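We use cookies to help this site remember your preferences. Accept / Manage settings

Reading and Making Artists' Books
Week 4 notes: The fold, the sequence and the reader's hands

Hello everyone, and thank you for such a generous discussion last week. I promised to write up the part of the lecture we rushed through at the end, and as usual I've added a few things that came to me on the tram home, so please forgive the length. Get yourself a cup of tea first if you like.

We left off with the question of where the work is in an artist's book. With a print on a wall you can at least point to it. A book is harder, as you only ever have one opening in front of you and the rest is memory or expectation. Shabnam Ansari, whose accordion book Istamen we passed around the room, speaks of "the page you are still holding in your thumb" – the one you haven't let go of yet. I love that phrase and I've been borrowing it shamelessly for years.

Istamen is a good place to start with structure. It is one long strip, folded, with a text running along the front and a second text running back the other way. If you read it as an ordinary codex, turning the folds one at a time, you get a fairly plain account of a family moving house. Pull it out to its full length along a table and the two texts can be walked, more or less, and the pauses fall in quite different places. Several of you noticed that the word "kitchen" turns up at nearly every fold. Ansari told me she set the type first and then shifted the folds to suit, and most binders would be horrified.

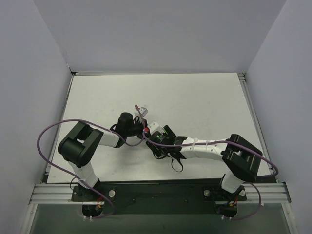
Compare this with Rin Kudo's Orozco, a pamphlet of 10 leaves sewn with a single thread in the colour of the cover. It's a very quiet thing. The centre opening has no printing on it at all, only the thread, and I think it's fair to say that the whole book leans toward that spot. Kudo printed 400 copies and left every one of them untrimmed, so the inner leaves creep out past the outer ones at the fore-edge. In a commercial book we'd call that a fault. Run your finger down it (gently, please, and with clean hands) and you'll feel the sequence before you've read a word.

A few terms we'll keep using:

Opening – the two facing pages seen together. Try to plan in openings from now on, even in your roughest mock-ups.
Gutter – the inner margin where the leaves meet. Be generous with it.
Creep – the stepping-out of inner leaves when a section is folded.
Colophon – the note, usually at the back, that says how, where and by whom the book was made. Some artists hide half the work in here.

On colophons, do have a look at Mohandas Shenoy's essay in the course reader, page 143 onward. He is rather hard on the idea of the edition, and I don't agree with all of it, but his reading of the colophon as a kind of short story is delightful.

For next time, please fold one sheet of A3 into an eight-page booklet and put something on it that changes when the sheet is opened flat. It can be drawing, writing, rubbings, whatever you have to hand. Don't labour over it! Bring a spare sheet too.

The written response (2,000 words) is on one book of your choice from the reading room. Describe how you handled it before you tell me what it means.

Warmly,
Shirin Hashemi

Related items
Week 3 notes: Multiples, zines and the cheap edition
Week 5 notes: Type as image
Reading room hours and handling guidelines
Assessment overview

Contact the school office | Copyright and permissions | Back to top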